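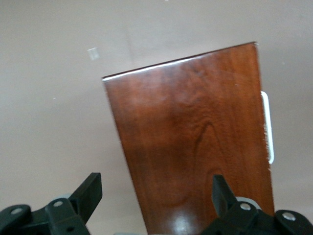

Bay 2, a door with its pull on, seen from the wrist.

The Second Wipe
By Huia Bolger

Ruth had wiped doors at Donnelly for nineteen years when the Lindcombe arm was bolted down in Bay 2. It took three days to put in. On the fourth day she came to work and her bench had been moved to the other side of the aisle, with a screen on it.

"You'll be watching the wipe," the foreman said. "You tell it when it's wrong."

"And who tells me?"

He took it for a joke and went off to see about the compressor.

The doors came down from lacquer the same as before. Most of them that spring were the Keltham, a small cupboard door in reddish-brown wood with a heavy shine. A white pull went on at the right-hand edge. Ruth used to pick each door up, tilt it toward the lamp, run the cloth down it and then around the pull, and tilt it again. She had never thought of it as having steps until a young man named Aaron came from the office to write them down.

"So first you look at it," Aaron said.

"I'm already looking at it. I'm looking at it when it's on the cart."

"What are you looking for on the cart?"

She couldn't say. She stood there with a door in her hands and he waited with his pen. In the end he wrote Visual check, and they went on to the next thing.

The arm was slow. She had expected it to be fast, and so had everybody, and in the first week people walked over from sanding on their breaks to see it and walked back again. It reached out, stopped, moved a little to the left and stopped again. On her screen she got what it saw, with its own two black fingers always at the bottom of the view and the door in between them or near enough. The wood looked redder on the screen. You could see the dark grain going up in points like a candle flame, one inside the other, and the light lying along the top edge. She had handled thousands of those doors and had never looked at the grain that long.

There were two buttons, Accept and Hold. If she pressed Accept the door went on to packing. If she pressed Hold the arm set it on a rack, and at the end of the shift somebody would go through the rack. The somebody was Ruth.

At first she held a lot of them. Donnelly was sending 300 doors a week to a builder out past Pimside, and one Tuesday in April she held 52 in a single shift. The foreman came over to the rack with Aaron behind him.

"What's the matter with these?"

"Lint," said Ruth.

The foreman picked up a door and turned it. "Where?"

She took it from him and ran her thumbnail up the inside of the pull, where it met the wood. A bit of white fluff came away. She held it up to him. It was hardly anything.

"White on white," she said. "It gets the cloth up in there and it drags. I used to fold the cloth over. It doesn't fold it over."

"Would a customer see that?" Aaron asked.

"Not right off," Ruth said. "They'd see it in a month, when it went gray."

The foreman looked down the rack. She could tell he was working out the truck. "Let them go for today," he said. "We'll look at the cloth."

She let them go, but she stayed on after the bell and went down the rack with her thumbnail first. She got through most of it before Len came to lock up. Len had worked the other half of the wipe, across the bench from her, until the arm came. Now he was on receiving, where he stood by the dock door and got cold. They had talked every day for eleven years, and she had found out since that she didn't know his phone number.

"They're not paying you for this," Len said.

"I know it."

He put his keys in his pocket and started on the other end of the rack. He still folded his cloth in four and then over his finger. They didn't say much. She asked about his sister's hip and he said it was better, or she said it was better, which wasn't the same. When they were done he turned off the lamps and they walked out to the cars.

The cloth was changed the next week. The new one left less behind, and some days it left none. Aaron came down and sat beside her with a laptop and asked her to say out loud why she pressed Hold when she did. She felt foolish the first morning. By the third she was used to it.

"Fuzz there, by the handle," she said. "Inside edge."

"That's two pixels," said Aaron.

"It's fuzz, though."

He typed. Another door came up, leaning against the gray of the wall, and the fingers came up either side of it.

"That one's fine," Ruth said. "That spot low down is the light. It's not a mark."

"How do you know?"

She thought about it. She wanted to give him something better than she had the last time. "A mark stays put when the door moves," she said. "Watch it." The arm shifted and the white spot slid down the lacquer. Aaron watched it go and then typed for quite a while.

By June she was holding three or four a day. The foreman told her this was very good, and that the office was pleased, and that they were thinking one person could look after Bay 2 and Bay 3 together once the second arm was in. He said it as good news, and for her it probably was. She asked whether Len might come back up from receiving to be that person with her, turn and turn about.

"It's one person," the foreman said. "It'd be you."

"I'd rather be cold half the time and up here half the time," said Ruth. "So would he. I asked him."

The foreman said he would have to see. He didn't say no. He had a way of pulling on his ear when he meant no, and he hadn't done it.

At the break she took her coffee to the dock, a thing she had started doing on dry days. The walk took up a good part of her 15 minutes. Len was sitting on a pallet with his coat on. She told him what the foreman had said and about the ear.

"Which ear does he pull?" Len asked.

"The left."

"I never noticed that."

"You were always facing the other way," Ruth said.

A truck was backing in. Len got up to guide the driver, and she moved her cup out of his way and sat down where he had been sitting. The wood was still warm. When the truck was in he came back and gave her his number without her asking, reading it off a card in his wallet, and she wrote it on the back of a Hold slip and went up to finish the shift.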